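I've been meaning to write about the otters for weeks and kept putting it off, mostly because every time I sat down to do it I ended up looking up one more thing about fish ladders and then it was midnight. So, otters!

If you've read this blog for a while you know I started walking the Tircombe marsh trail after my knee surgery. It's flat, it's close, and there's a bench at the spot where my knee usually starts complaining. For most of the first year I saw ducks, a lot of ducks, and one very bad-tempered heron. Then in early spring a brown head popped up by the culvert, looked straight at me, chewed something with its mouth open and went back under. I stood there grinning like a kid.

River otters used to be all over this county. My grandfather's generation trapped them, and then the tannery upstream at Norkthorpe finished off whatever was left by making the water so foul that nothing lived in it worth eating. When I was growing up you did not touch that creek. My mother made us hose our shoes off in the driveway if we'd been anywhere near it.

What changed is a long story and I only know pieces of it. The tannery closed. The county put in the settling ponds. And then the Betancur Wetland Trust bought 105 acres of soggy pasture that no farmer wanted anymore, pulled out the drainage tile and more or less let it flood. I remember people being pretty grumpy about that (I was a little grumpy myself, I used to pick blackberries along that fence). The blackberries are gone, but I'll take the trade.
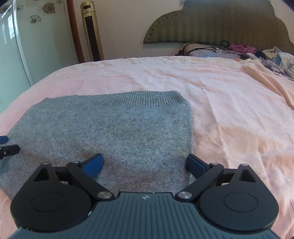 4 min read

Anyway, the Trust held an open evening last month and I went, partly for the otters and partly for the pie. They had a map up on the wall with every confirmed sighting marked on it, and they've been running trail cameras at three places along the bank. The cameras took 1186 clips over the winter. Most of those are raccoons. A surprising number are the same raccoon, or at least a raccoon with the same notched ear, washing its hands in front of the lens for minutes at a time. But otters turned up often enough that the Trust is now sure there's a family, with 3 pups from last year still hanging around with their mother.

I asked the biologist how you tell a pup from an adult when they're nearly the same size, and the answer was that the young ones can't sit still. Fair enough. I've seen two of them go down the mud bank by the old pump house on their bellies, climb back up and do it again, over and over, until a dog barked from the parking lot and they vanished.

Now for the less cheerful part. Rendeck Road crosses the marsh on a causeway, and the culvert under it is too narrow. When the water's low, otters swim right through. When it's high the current in there is fierce, so they come up the bank and go over the road, in the dark, on a stretch where people drive way too fast. One was hit in February. It was a young male, and I was more upset about it than I expected to be.

There's a plan to fix it, and it's a simple one. You bolt a ledge along the inside of the culvert above the high water mark, so animals can walk through with dry feet, and you put a low fence on each side of the road to steer them to it. Other places have done this and the cameras show everything using the ledge, from mink to house cats. The petition asking the county to pay for it had 881 signatures when I last checked, and it's going to the roads meeting in June. If you live out here, please sign it. There's a paper copy on the counter at the feed store and another one at the library.

And if you'd like to see them for yourself, go early. I've had my best luck right around sunrise, on gray mornings with no wind. Park at the Norkthorpe end, because the gate at the other end doesn't open until eight. Leave the dog at home, wear boots you don't love, and look for a line of bubbles moving across the water. The droppings are a good sign too (full of fish scales and crayfish bits, and they smell sort of sweet and awful at once). They like to leave them on the flat rock just past the second footbridge.

Don't feed them, whatever your neighbor says about hot dogs. A couple of people were tossing food off the footbridge in March and the Trust had to put a sign up.

Next time I'll try to finally get to the swallow boxes, I promise. Two of mine are already taken and the third has wasps in it.

7 comments
Share this post: 12 shares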